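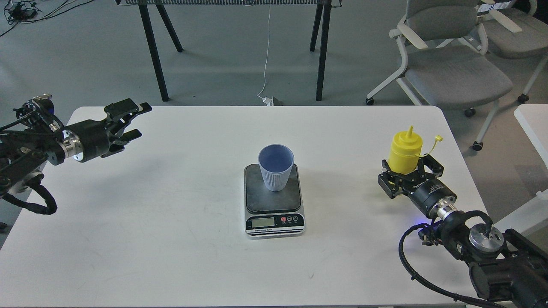

How do I weigh honey or syrup straight from a squeeze bottle without counting the cup?

Set your empty cup on the scale first, press the tare or zero button, and wait for the display to settle at zero before you squeeze. Whatever it reads after that is only what you've added.

Posted by Rullevberg, 16th July

I'd go along with that, and I'd also say squeeze slowly near the end! My old scale lags a good second or two behind, so when I'm after 70 grams of honey I stop a little short, let the number catch up, and then add the last few drops (my granddaughter finds this very dull to watch). If yours has no tare, weigh the cup by itself, write the number on a bit of tape and subtract it. My favorite mug is 23 grams over what I always guessed.

Posted by Fusico

I just weigh the bottle before and after. Less washing up.

Posted by Wedimon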